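Workshop notebook, Rorbridge
Saturday, March 20, 2021
Entry by Edvin Sandberg. Read through by Hashini Roy, her remarks worked in.

Fruit wrapping and storage trial, oranges, second run

Carried over from January. The first run was spoilt by a door seal on the cold cabinet and the weights were not worth keeping. Seal replaced, door checked with a paper strip on all four sides, strip held everywhere except the lower hinge corner, where it slides with some drag. Left as is.

Purpose. To find out how much weight an orange loses on an open bench compared with the same fruit in a thin film wrap, and whether the wrap brings on mould at the stem end. Elholm want to know whether wrapping single fruit is worth the labour for their small boxes. They have asked for a plain answer and a table. The table will be typed up separately.

Fruit. One carton from Patwary, delivered to the side door and left closed overnight in the corridor. Grade not marked on the carton. Sizes uneven, worse than the January carton. Fruit under 70 mm across the widest part went into a separate crate and will not be used. The gauge ring is the old one with the filed edge; it reads true against the callipers. Anything with a soft patch, a split or a missing button was rejected at the same stage. Rejects are in the blue crate under the sink and may be eaten, except those with a pen cross.

Washing. Cold tap water, no soap, soft brush on the stem end only. Drained on the rack, then wiped. In January we put fruit on the balance straight from the rack and the first weights drifted while we watched. This time each fruit was wiped twice and left until the reading held steady between two weighings. Slow, but the start weights can be trusted.

Balance. The Wima bench balance, levelled, warmed up with the lid shut. Check weight before and after each tray. It came back the same each time to the last digit but one. The last digit moves when the lift runs. Wait for the lift.

Wrapping. Film cut on the board to a square, fruit placed stem up, corners brought together and twisted. The twist is the weak point. Too few turns and it opens again by itself, too many and the film tears just below the neck. Two turns and a firm pull seems to be right for this film. Hashini's remark: the pull should be upwards, along the neck; a sideways pull leaves a pocket of air against the skin on one side. She is right, the pockets show up clearly once the fruit has been in the cabinet and comes out again. Re-wrapped those that had them. Film weight taken separately and subtracted.

Do not use the thicker roll on the top shelf. It does not hold a twist at all.

Layout. Grey cloth on the bench under everything. The bare bench top lets round fruit wander, and in January one tray lost its order that way and had to be guessed back. The cloth has enough tooth to stop rolling. It also shows any juice straight away, useful when looking for small splits. Shake it out between trays.

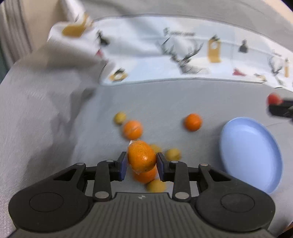

Handling matters more than we allowed for last time. An orange that has been squeezed hard loses weight faster for the first day or so, presumably from broken oil glands in the peel, and the effect is large enough to hide the difference we are after. So: lift from opposite sides, light pressure, no thumb on the stem button, and set down without dropping the last bit. Fruit that is dropped comes out of the trial whatever it looks like. Write it in the tray sheet at once, with the time.

Labels. Pencil on paper tape, stuck to the tray beside the fruit. Tape on the peel lifts wax when it comes off. Tape on the film adds weight. Pen on the peel is fine for rejects only.

Conditions. Cold cabinet set to hold humidity at 90 per cent. The dial gauge inside reads 91 and has done so since the seal was changed. I have not corrected for it. The bench trays stand at room conditions on the long shelf away from the window, with the logger at the same height. The radiator below that shelf is turned off at the valve. Please leave it off, even if the room feels cold in the morning.

Start weights done for the bench trays, wrapped and unwrapped. Cabinet trays done for unwrapped only. The wrapped cabinet tray was held over after the re-wrapping and still needs its start weights. It must not go into the cabinet before then.

Notes on what went wrong

Tray 2 had two fruit swapped between weighing and setting down. Found when the sheet did not match the tape. Both weighed again, sheet corrected and initialled, old figures struck through but left readable.

Film cutter is blunt at the far end and drags the last part of the cut. The squares come out with one ragged side. No effect on the wrap as far as I can tell, but the ragged side tears first if it ends up in the twist. Turn it to the bottom. New blade on the order list.

Tap water left spots on the peel of the first batch. Wiped off. No change in weight that the balance could see.

Smell of mould in the reject crate, traced to one fruit at the bottom with a soft base. Removed, crate rinsed with hot water, the neighbours thrown out with it.

For the next sessions

Weigh at the same hour each time. Bench trays first, then cabinet, one tray out at a time with the door shut behind it. Cabinet fruit picks up moisture on the film when it comes into the room, so blot with tissue and weigh at once, same order every time. Do not unwrap. Look at the stem end through the film and note any white growth, soft ring or brown halo against the fruit number.

Hashini wants a third treatment, wrapped with a pinhole at the neck. I have no objection, but there is not enough sound fruit of the right size left in this carton. More than 70 would be needed to do it properly with the same tray count. Ask Patwary for a second carton from the same grower if they can tell us who that was — otherwise it waits for the next run.

Cloth to the wash. Brush rinsed and hung up. Balance lid shut, power left on.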